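How to Write a Synopsis for a Short Film Submission

A synopsis for a festival or fund tells the reader what happens, in order, including the ending. It is a working document. Programmers use it to sort entries, and catalog editors cut it down for print. The steps below assume a finished script or a locked edit.

1. Check the limit first

Look up whether the limit is given in words or in characters, and whether spaces count. The Fastby entry form accepts up to 2,051 characters and stops taking text after that without a warning. Write in a separate file and paste the result in at the end.

2. List the turns

Go through the film and write one line for each point where the situation changes. A 34-minute drama rarely needs more than 5 lines. Leave out flashbacks unless the ending cannot be understood without them.

3. Write in the present tense

Use third person and present tense from start to finish. Name the main character in the first sentence, with age or job if it matters to the plot. Secondary characters can be called by their role – the sister, the landlord – if they appear in only one or two turns.

In Veronika Aebischer's script "Pivholm", the first line of the synopsis reads: "Gertraud Eder, a retired ferry pilot, returns to the island of Pivholm to sell her brother's house." The reader has a person, a place and a task in one sentence.

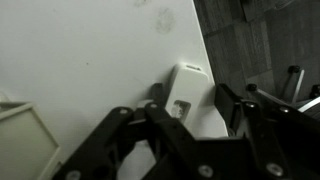 Should the ending be given away?
Include it in full. The selection reader has to judge whether the story closes. The version for the public, called the logline or catalog text, is where the ending is left out.

4. Remove comments on the film

Delete words such as "gripping" or "moving", and any sentence about theme. These belong in the director's statement. Camera directions and music cues also come out.

5. Cut the short version

Most forms ask for a second text. Keep the first sentence, the main conflict and the choice the character faces. For "Pivholm" this came to 234 characters:

Save both versions under the working title and the version number. If the title changes later, as it did when "Brunner" became "Rurnent", update the synopsis, the form and the subtitle file together.

6. Read it aloud

Have someone who has not seen the film read the text once and retell the plot. Where the retelling goes wrong, the fault is usually a pronoun or a missing cause. Correct that sentence and check the length again before pasting.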